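Is a water softener worth it in a rented house, or is the salesman having me on?

Asked by Darren Bramwell, November 9, 2019

We rent a three-bed terrace in Tastthorpe and the water is hard. Kettle furs up, shower head needs a soak in vinegar now and then, the glass screen looks like somebody has breathed on it. I've lived with that all my life and never thought of it as a problem.

Last week a man from Wetelel knocked and did his test at the kitchen sink. Drops in a little tube, it goes a colour, he pulls a face. He said our water was 306 and anything over 200 counts as very hard, and that we were "throwing money down the plughole" on soap, heating and worn-out appliances. His machine would pay for itself in three years. He wouldn't leave the price in writing. He did leave a brochure with a baby in a towel on the front.

My landlord says I can have one fitted if I pay for it and put the pipes back when I go. My wife has dry skin on her hands and rather likes the idea. I think the whole thing smells.

So, has anyone had one of these and measured anything, before and after? I don't want to hear that the towels feel lovely. I want to know if the bills went down. And does the pay-for-itself sum hold up if you might move out in two years?

Answer from Qianru Meng
Marked helpful

The number is probably right. The sum almost certainly isn't.

Hardness is easy to test and he has no reason to fake it when your water company will tell you for free. Put your postcode into their website and compare. If it comes back near 306 (milligrams per litre, as calcium carbonate) then he was straight about that bit, and yes, that is very hard.

The savings are where I'd want to see workings. When I was sold ours, the sheet had three columns: heating, soap and cleaning products, and "appliance life". We had been in the house long enough to have old bills, so I checked afterwards.

Heating: the claim is that scale stops the boiler passing heat to the water. True if the thing is badly scaled. Ours had been serviced every March and was fairly clean inside, so there wasn't much to win back. Our gas use in the first full year with the softener was a shade lower than the year before, and it was also a mild winter. I can't separate the two and I don't believe he could either.

Soap: you do use less. You notice it straight away with washing-up liquid and shampoo. But his sheet had us spending more on soap in a month than we spend in a season, so half of not very much is still not very much.

Appliance life: can't be checked by anyone. Our washing machine died at eleven years old with hard water and the new one is too young to tell me anything. Treat that column as decoration.

Then there's what he leaves off. Salt, every few weeks. The water used when the unit rinses itself. A service, if you take the plan, and they will ring you until you do. And in your case a plumber twice, once in and once out, plus another when you fit it in the next place, assuming there's room under that sink and the next landlord agrees.

For a rented house with a two-year horizon I'd say no. Buy your wife a decent hand cream and a pair of gloves and see if that does it. If her skin is properly sore she should see the GP before anyone sells her a machine. I had understood there was a trial on children's eczema which found no real benefit from softened water, so be wary of anyone who hints otherwise.

One more thing – if you ever do get one, keep an unsoftened tap for drinking. Any fitter who says you needn't bother is cutting a corner.

Answer from Siebe Bakker

Got ours from Van Dijk, block salt type, best thing we ever bought. Towels feel lovely, sorry. No idea about bills. The blocks are tidier than the bags of tablets and you just drop them in when it runs low. Don't let anyone tell you it's a faff.
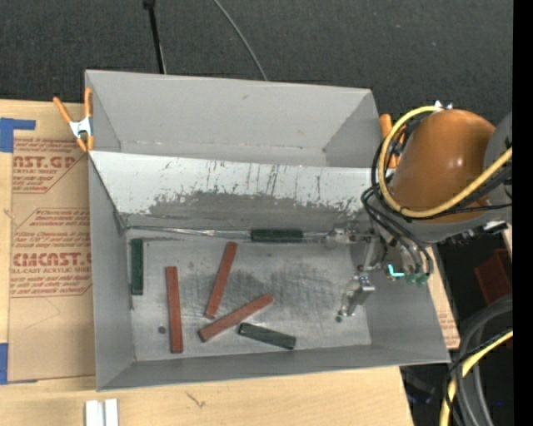 Marloes Kramer wrote that block salt was exactly where the money went in her house, as the unit would only take one shape and the one shop that stocked it knew that very well. She now asks what the refills cost before she asks what anything else costs.

Comments (4)

Joris Bosman
Ask him to write "pays for itself in three years or your money back" on the order form and sign it. I tried that with a different firm and he remembered another appointment.

Darren Bramwell
Thanks all. Looked up the postcode, it says 306, so fair play to him on that. Rang Wetelel for a written quote and they want to send someone round again to give it to me in person. I've said post it. Nothing yet.

Qianru Meng
They won't post it. The price depends on how keen you look.

Siebe Bakker
Ours didn't haggle at all, same price for everyone in Troststead as far as I know. Would still check the pressure first though, ours was a bit low upstairs afterwards and we had to have the fitter back.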